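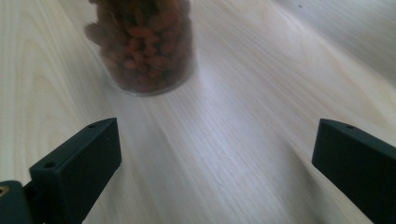 Pallcombe Workshop – Handheld Tools Team
Stadiso paired gripper kit: user guide, section 4

4. Setting up the table and your first two-handed pick

By now both grippers are assembled and charged through their cables, and you have run the software check in section 3. From here on you get to use them! We have set up this kit more times than we can remember and the first good jar pick still makes us grin. Allow yourself an unhurried hour, ideally with the room to yourself.

You will need:
Both Stadiso grippers with their fingers fitted
The head camera and its strap
A plain table with a pale top
A small second table or stand that can sit on top of it
One clear jar with a lid, filled with something dry (berries, lentils, coffee beans, whatever the kitchen offers)
Grey cloth tape

4.1 Preparing the table

1. Clear the table completely and wipe it down. A pale wooden top is lovely to work on, as the dark fingers stand out strongly against it.

2. Stick a short strip of tape near each of the two front corners. These are your home marks. Every session starts and ends with the grippers at them, left gripper to left strip.

3. Switch on the lights you intend to use, and then leave them alone. A soft streak of glare across the grain is fine. If you get a hard white patch where the jar will stand, turn the table a little or move a lamp.

4. Stand at the front edge and check your reach. You want to be able to touch a point 600 mm from the edge without leaning.

Note: long cables are the usual nuisance. Let each one hang from the gripper past your wrist, with enough slack to raise your hands to shoulder height. Do not wrap a cable round your forearm.

Caution: keep other cables out of the patch of floor where you will be standing. You will be looking at your hands, and your feet won't get a thought.

4.2 Checking the finger view

Each gripper has its own camera, and what it sees matters far more than what you see. Do the check below before every session, even if the kit hasn't moved since Thursday.

1. Pick up the right gripper and open it fully. The gap between the finger tips should measure 93 mm. If it is smaller, go back to 2.6 and reseat the fingers.

2. Look at the live view. Both fingers should rise from the lower part of the picture, one on each side, with clear table between them. The small screw holes on the top faces are handy for comparing left with right.

3. Repeat with the left gripper.

4. Hold one gripper still, open, just over the bare table, and bring the other in from the far side until its tip shows in a top corner of the view. Stop there. You should get a squared dark tip and a bit of shadow beneath it, and the software should report two tools in range.

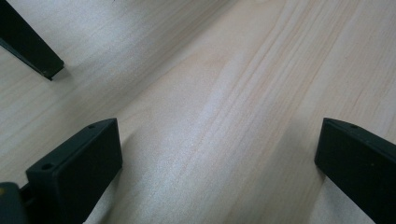 5. Draw the second gripper back out again, slowly. The report should drop to one tool within a second or so of the tip leaving the view. If it hangs on two, wipe the lens and try once more.

6. Save the check. It is stored with the session and you will be glad of it later, when you are trying to work out why one afternoon's recordings look different from another's.

Note: a loose finger shows up as a tip that drifts in the view when you squeeze. Tighten the screws by hand, a quarter turn at a time. They go into plastic and will strip if you use a power driver (Deming Xie has a small tin of the fingers on which we learned this).

4.3 Picking up the jar

Start with the jar straight on the table and stay with that until it feels dull. Then put the small stand in place and move the jar up on to it. The change in height is harder than it sounds, and it is where the kit gets really enjoyable.

1. Stand the jar a little beyond the open fingers and slightly to one side. Coming at it from an angle is good practice.

2. Put on the head camera and tilt your head until the jar and both hands are in its view.

3. Start recording and rest at the home marks while the counter runs down.

4. Move in with the fingers fully open. Keep the wrist level and aim for the lower half of the jar, well under the lid.

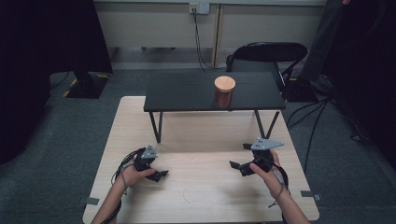 Bring both grippers in from the front, facing inward, and keep your elbows low. Most people lift their shoulders at this point without noticing, and after a few minutes it begins to ache.

5. Close gently until both pads touch, then squeeze a touch more. Lift straight up by a hand's width, count to two, and set the jar down where you found it.

6. Return to the home marks and stop the recording.

Caution: a glass jar on a raised stand has further to fall. Practise with a plastic one first if you can, and keep the total weight under 300 g until you trust your grip.

Fast, sloppy picks make poor recordings. Maricruz Barajas did 141 of them in her first week and kept the slow ones. If the jar or the wood grain smears in the finger view, you are moving too quickly. Take a breath, go back to the tape, and have another go.

4.4 Packing away

Leave the fingers open in storage. Coil the cables loosely and keep the spare screws in the lid pocket. Section 5 covers passing the jar from one gripper to the other, which is our favourite part of the whole guide.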